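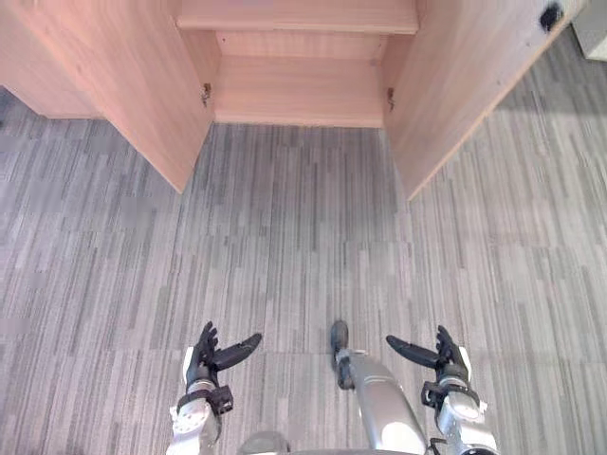
The cabinet with both doors open.

Cabinet and Box Storage: Your Questions, My Answers

I get asked the same things over and over about how I keep my low cabinets, so I finally put it all on one page. I'm Enikő Gál, I run the little storage blog at Uvamis, and I have strong feelings about shelves!

Do you keep things on the floor of the cabinet or only up on the shelf?
Both! The bottom ledge gets the heavy boxes and the upper shelf gets whatever I reach for all the time. I used to do it the other way around and my knees complained every single morning.

How do I measure for boxes?
Measure the opening with the doors swung all the way back, then measure again at the hinges, where you lose a little width. I lost 2 centimeters there on my first try and had to send a whole order back to Flamura (they were very nice about it). My widest cabinet is 121 cm across, and I still wouldn't try to fill it wall to wall. Leave room for your fingers.

What kind of boxes do you like?
Plain rectangular ones in one strong color, blue if I can get it. I like a round hole with a metal ring around it, so you can hook a finger in and pull. Lids are fine on the upper shelf, but down low I skip them.

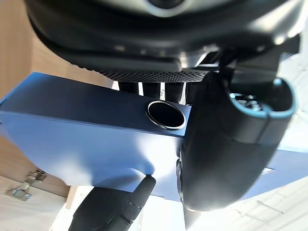 Aranka Bíró wrote in to say that finger holes let in dust and she'd never put wool in a box like that. Fair enough! She lines hers with an old pillowcase folded over the top, and I've stolen the idea for my winter scarves.

Do the doors have to stay open while you sort?
Mine do. I swing both of them wide and leave them until the last box is back in. If yours drift shut, the Fekete door wedges are cheap and they don't leave marks (I keep a pair in my apron pocket, and yes, I have washed them more than once).

Can I slide boxes around on carpet?

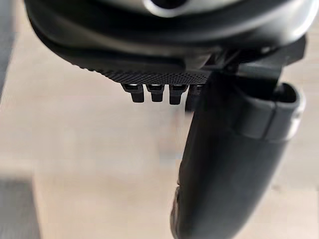
Small ones, sure, as long as they're light. Anything full of books I lift, because dragging fuzzes up the edges of carpet tiles, especially at the seams. I do one shelf at a time and put it back before I start the next, otherwise I end up sitting in the middle of everything at 10 p.m. reading old birthday cards.

How often do you redo the whole thing?
Every October, plus a quick straighten whenever something won't go back in. 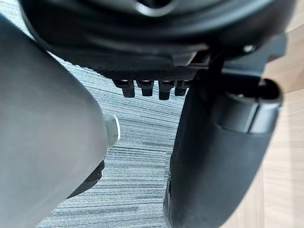
Once a year is nowhere near enough with kids in the house, according to one reader, who empties hers at the end of every school term and labels the boxes all over again. I'd love to be that person! For labels I use the Ritell stick-on sheets, 64 to a pack, and I put them on the short end so I can read them with the box pushed in.

What about pale wood and fingerprints?
A damp cloth, then a dry one. Go with the grain and don't forget the edges of the doors.

My question isn't here!
Leave it in the comments and I'll add it next time I update.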